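Montagem e Manutenção de Computadores
Aula 5: o processador, manuseio e encaixe
Apontamentos da prof. Getsemaní Varela

Continuação da aula passada (placas-mãe, fatores de forma). Quem faltou pede as folhas a um colega, não vou repetir.

1. O que é a peça

CPU de desktop = pastilha de silício (die) colada num substrato, com uma tampa metálica por cima na maioria dos modelos. Três coisas a distinguir:
- substrato: a plaquinha de circuito impresso, muitas vezes verde. Leva as ligações do die até aos contatos de baixo.
- tampa / dissipador integrado (IHS, heat spreader): metal, quase sempre cobre niquelado. Espalha o calor e protege o die. NÃO é o cooler.
- contatos: pinos ou superfícies planas, ver ponto 2.

Entre o die e a tampa há material térmico posto de fábrica (solda ou pasta). Nesse não se mexe nesta disciplina. Há quem tire a tampa em casa, perde a garantia e às vezes o processador.

As inscrições na tampa: modelo, lote, às vezes país. Copiar para a ficha ANTES de pôr pasta. No semestre passado metade das fichas vieram sem modelo e foi preciso desmontar tudo outra vez.

2. Tipos de encaixe

PGA: pinos no processador, furos no soquete. Pino torto = problema do processador. Dá para endireitar com uma lâmina fina e paciência, se não partiu.

LGA: contatos planos no processador, molas no soquete. Contato torto = problema da placa-mãe, e aí é bem pior. Por isso a capa plástica do soquete fica posta até ao último momento e volta logo que se tira a CPU.

BGA: soldado. Portáteis, mini PCs. Não se troca na bancada.

Caber não chega. Dois soquetes da mesma família podem ter chanfros diferentes, e mesmo com o soquete igual o chipset ou a BIOS podem não reconhecer o modelo. Consultar sempre a lista de suporte do fabricante da placa.

3. Como pegar

Pelas bordas do substrato. Dois dedos, lados opostos, pressão leve. Nunca por baixo, nunca a tocar nos contatos. Tocar na tampa não estraga nada mas deixa gordura, limpa-se com álcool isopropílico antes da pasta.

Pulseira antiestática ligada à massa. Sem pulseira: tocar no chassi metálico da fonte ligada à terra antes de cada manuseio. Camisola de lã na bancada não, por favor.

CPU fora do soquete vai para a caixa de origem ou para um berço com o formato certo. Não se pousa em cima do papel de alumínio, da mesa ou do caderno. Sobre os berços:
- a folga lateral tem de deixar a peça entrar sem forçar
- entra plana; se entra inclinada, um canto apoia primeiro e é aí que encrava ou raspa
- contatos virados para baixo só se o fundo não lhes tocar
- orientação igual em todos, poupa tempo na arrumação

O berço não é soquete!! Não trava nada. Virar a bandeja com as peças lá dentro = peças no chão.

4. Sequência de instalação (LGA)

a) Placa fora da caixa, sobre superfície isolante. Fonte desligada da tomada.
b) Soltar a alavanca: baixar, afastar para o lado, subir.
c) Abrir a moldura de retenção.
d) Achar o triângulo no canto do processador e o do soquete. Confirmar também os chanfros laterais.
e) Pousar a CPU na vertical, direitinha. Sem empurrar, sem arrastar. Peso próprio chega.
f) Verificar que não abana e que está ao mesmo nível dos quatro lados.
g) Fechar a moldura, baixar a alavanca. Aqui sim há resistência, é normal, pode ranger um pouco.
h) Pasta térmica: uma ervilha no centro. As outras formas (cruz, linha) também servem, discutimos no quadro.
i) Cooler, parafusos em cruz, meia volta de cada vez. Ligar a ventoinha no conector CPU_FAN.

Em PGA muda isto: a alavanca levanta-se, a CPU cai nos furos sem força nenhuma, a alavanca baixa. Se não caiu, a orientação está errada ou há pino torto. Não calcar com o polegar.

Para retirar: aquecer um pouco a máquina antes (uns minutos ligada) amolece a pasta. Desligar, tirar a ficha. Rodar o cooler ligeiramente para um lado e outro antes de puxar. Em PGA é frequente vir a CPU agarrada ao cooler com a alavanca ainda fechada.

5. Memória, só de passagem (aula 6)

Os módulos RAM ficam na mesma bancada, atenção às misturas. Pegar pelas pontas, não pelos contatos. O entalhe não está no meio e muda de posição entre DDR3 e DDR4. As velocidades vêm na etiqueta.

6. Erros vistos na aula prática

- moldura fechada com a CPU rodada. Marca na borda do substrato.
- pasta nos contatos. Limpeza com isopropílico e pincel macio, demora.
- cooler montado com a película plástica ainda na base. Todos os anos.
- máquina não arranca, conclui-se "CPU queimada". Quase nunca é. Ver primeiro o cabo de 4/8 pinos junto ao soquete, depois a memória, só depois desconfiar do procesador.

7. Ficha prática

Sala 118, bancadas do fundo. Kits Colix (placa + CPU + cooler) numerados, levantar e devolver com assinatura. Cada grupo entrega: modelo da CPU, tipo de soquete, orientação desenhada à mão, tempo de montagem, e temperatura em repouso depois de dez minutos na BIOS. O kit 222 tem a alavanca dura, não forçar, chamar-me.

Entrega até 15 de fevereiro de 2018, em papel. O relatório da Efthymia Fragkou do ano passado está na pasta da disciplina como modelo de formato; os valores dela são de outra placa, não copiem.

Leitura: capítulo de soquetes no manual Manolakis, mais as tabelas do anexo. O teste de abril inclui os pontos 1 a 4, e o 6 de certeza. O 5 fica para depois da aula de memoria. 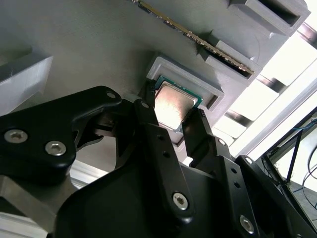 Para que serve o triângulo marcado num canto do processador?

Indica o canto de referência. Alinha-se com a marca correspondente no soquete para que a CPU assente na única orientação correta; confirmar depois com os chanfros, nos modelos que os têm.

Curso Técnico de Informática, Instituto Cinbridge | Secretaria: ext. 2784 | Uso interno, reprodução sujeita a autorização | Voltar ao topo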